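Naltetix Refillable Travel Balm Case
Section 4: Filling, Closing and First Use

Read this section before filling the case for the first time. Steps 4.1 to 4.3 apply to all cases. Step 4.4 applies only to cases supplied with the key ring cap.

4.1 Parts check

Open the carton and lay out the contents:

Outer sleeve, 1
Inner cup with threaded base, 1
Screw cap, 1
Silicone seal rings, 4 (one fitted, three spare)
Filling spatula, 1
Cleaning brush, 1

If a part is missing, do not order a replacement from the spares list. Write to the address on the packing slip and quote the lot number stamped under the base. The lot number starts with the letter N.

Note: Cases sold in the Wanolora gift box have a ribbon loop tied to the cap. Cut the loop off before use. It is not rated to carry the weight of a filled case.

4.2 Washing before first fill

1. Turn the base counterclockwise until the inner cup releases from the sleeve.
2. Lift out the seal ring with the flat end of the spatula. Do not use a pin or a knife.
3. Wash the cup, cap and ring in warm water with a small amount of dish soap.
4. Rinse each part twice.
5. Stand the parts on a clean towel until fully dry. Allow at least 4 hours for the threaded base, which holds water in the groove.
6. Refit the ring. The ridged side faces up.

Caution: Do not put any part in a dishwasher. The sleeve finish will dull and the warranty on the finish will end.

4.3 Filling

Two methods are given. Method A is for soft products such as hand cream or hair wax. Method B is for balm that is melted and poured.

Method A, cold fill

1. Turn the base clockwise until the cup floor is at its lowest point. A click is felt at the stop.
2. Load the product with the spatula in small amounts, pressing each one against the wall of the cup.
3. Tap the base on a folded cloth to bring up trapped air.
4. Level the surface at the fill line. Do not fill above the line.
5. Wipe the thread and fit the cap.
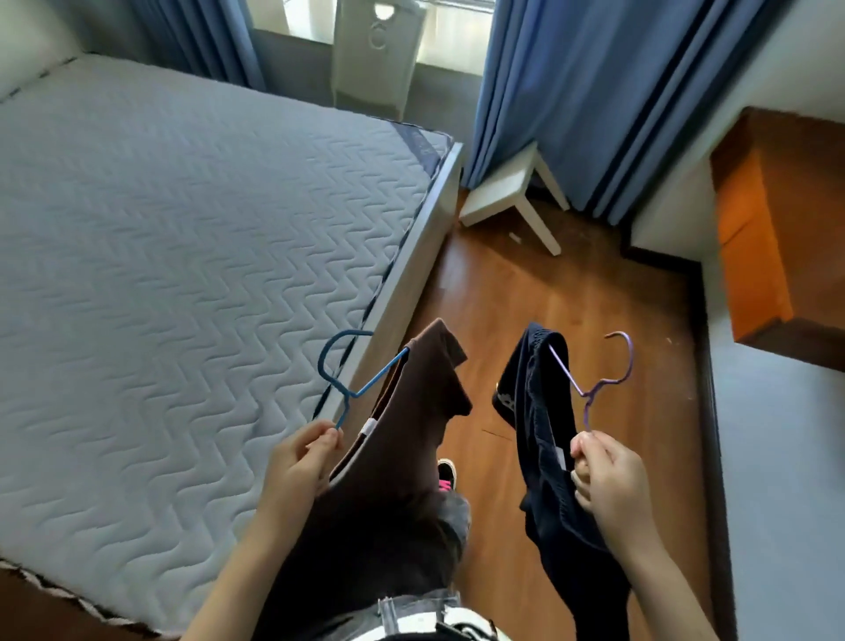
Mokgethi Small Goods, Product Support and Documentation

Method B, warm fill

1. Melt the balm in a separate jug over hot water. Do not heat balm in the case.
2. Check the temperature with a kitchen thermometer. Pour only when the reading has dropped below 160 °F.
3. Set the cup upright on a level surface with the floor at its lowest point.
4. Pour slowly to just under the fill line. Balm made with beeswax sinks in the center as it sets, and a second small pour can be made once a skin has formed.
5. Leave uncovered until solid. Do not move the cup during this time.
6. Fit the cap by hand. Stop when the cap meets the sleeve.

Caution: Hot balm sticks to skin. Keep children away from the work area. If hot balm touches the skin, cool the area under running water right away.

Note: To speed up setting, the cup may be placed in a refrigerator. Do not use a freezer. Rapid cooling can crack the balm and pull it away from the wall.

4.4 Key ring cap

1. Pass the split ring through the eyelet on the cap.
2. Turn the ring until both coils are through.
3. Pull firmly on the ring. If the eyelet moves in the cap, stop using it and ask for a new cap.

The total load on the eyelet must not exceed 100 grams, including keys.

4.5 First use

1. Turn the base one quarter turn clockwise to lock the cup before carrying.
2. To use, unlock, remove the cap and turn the base counterclockwise to raise the product.
3. After use, lower the product below the rim before fitting the cap. A cap closed on raised product will force it into the thread.

4.6 Faults

Base turns but product does not rise: the cup is not seated. Remove it, line up the two marks and press until it clicks.
Cap feels gritty: product is in the thread. Clean with the brush and warm water.
Oil on the outside of the sleeve: the seal ring is upside down or worn. Refit or replace it.
Base will not turn: hold the base in warm water for one minute and try again. Do not use pliers.

Replacement seal rings are sold as part 34. Rings from the older Cultamix case are the same color but thinner and will leak.

Section revised 4/22/18. Text: Omolara Nwosu. Checked: Sipho Shezi.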